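Adult pairs skating show – partner quit, do we lose our entry?

Skating & Ice Dance > Adult Skaters > Shows and Competitions

Posted by toepick_tragedy, 20/08/2022

I signed up for the Gresville Charity Skate-Off in November, which is our rink's idea of the TV shows where a hockey player gets strapped to a figure skater and everyone hopes for the best. I'm the hockey player. My partner was a former ice dancer who has now taken a coaching job in Sedby and won't be back before the new year. She told me by text, with a thumbs up.

We had already paid the entry, we had 17 hours of practice in, and our music was cut and approved. People have also pledged $476 to the food bank on our behalf, most of it from my coworkers, who I suspect are paying to see me fall.

The entry packet says pairs are "formed at registration" and then goes straight on to parking. I've emailed the organizers twice and got the same automatic reply both times.
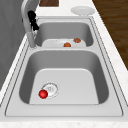
So what I need to know is whether I can bring in a new partner this late, whether the pledges carry over, and whether I have to throw out the routine. It has one lift in it. Calling it a lift is generous – her skates left the ice and later came back to it.

I'm 41, I can do crossovers both ways and a three turn on my good foot. I can't do a mohawk and have made peace with that.

3 replies

Bernadette Thibodeaux
Member, Plasivgate Figure Skating Club

I've skated in this one a few times and helped at the check-in table for two more, so I can tell you how it has been handled, although the person running it changes and so does the mood.

You can replace a partner. It has happened nearly every year, usually over knees. What they want is a new registration form with both names, and the new skater has to sign the waiver in person at the rink office. The waiver is the bit people forget. One year a couple turned up in full costume, rhinestones and all, and spent the warm-up looking for a pen.

The cutoff used to be the music deadline, 3 weeks before the show. After that you need a yes from whoever is in charge of the ice that night. Stop emailing and go in during public skate, when the office has a human being in it.

Pledges belong to the entry and go to the charity either way. Nobody gets a refund because your partner moved to Sedby. I would still tell your coworkers, if only so they can update their bets.

Keep the routine if the new partner is close to the old one in height and is willing. Take the lift out. I know you don't want to. You have had 17 hours with someone who knew how to be lifted, which is most of the work, and you'd be starting again with someone who may not. Put a spiral in that spot with you holding her hand and looking supportive. The judges are a dentist and two retired coaches and they love a spiral.

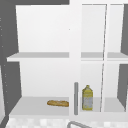

Cabinet with open shelving, left side.

As for finding somebody, there's a partner board by the sharpening counter at Plasivgate. Half the cards on it are older than some of the juniors, but there are usually a couple of live ones after the summer session ends.

edgework_ed

just skate it solo and leave a gap where she would be. very artistic. I did this in a couples number once, but not on purpose

Zakharchenko Skate Sharpening

Agree with Bernadette on the lift. I'll add that if you are still in hockey skates, get them looked at before you start with a new partner. Yours may be ground too deep for what you're trying to do. A shallower hollow gives you more glide and lets the three turn go around without a fight. It will feel like butter for a week and you will hate me, then it will be fine. Don't have it done the day before the show.

Also the rink seats 3000 and they have never filled it, so whatever happens there will be plenty of empty chairs that saw nothing.

toepick_tragedy (original poster)

Thank you, all. Went to the office during public skate and Bernadette was right, a swap is okay as long as the form is in by the music deadline. They handed me the form and a pen, which I've kept.

I called two numbers off the board. One is a plumber now and sounded sorry about it. The other did synchro in college, is three inches taller than me, and asked if there was a lift. I said no. She said she meant could she lift me. We start next week.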